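Open Day at the Zevside Fund Office, Bimavdale
2021-07-17

I'd been meaning to visit Zevside for years – my pension has a slice in one of their index funds – so when the open day invitation came I signed up the same morning. The drive took longer than planned (roadwork past Okoda), but there was still coffee when I got in, and plenty of seats in the front room.

The first talk was on fees, which sounds dull and really wasn't! The speaker took two funds tracking the same 455 companies and showed how a small gap in the yearly charge eats into your balance over a working life. I scribbled all over my handout. After lunch we heard how units get priced at 4 each afternoon, and why an order placed late in the day waits until the next one.

I did ask about the Eze bond fund, and got a patient answer about interest rates that I'm still chewing over. The minimum to open an account is $400, by the way. They're planning another day in October and I'd happily go back. 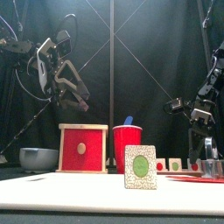
Two robot arms over a white tabletop, with a black curtain behind.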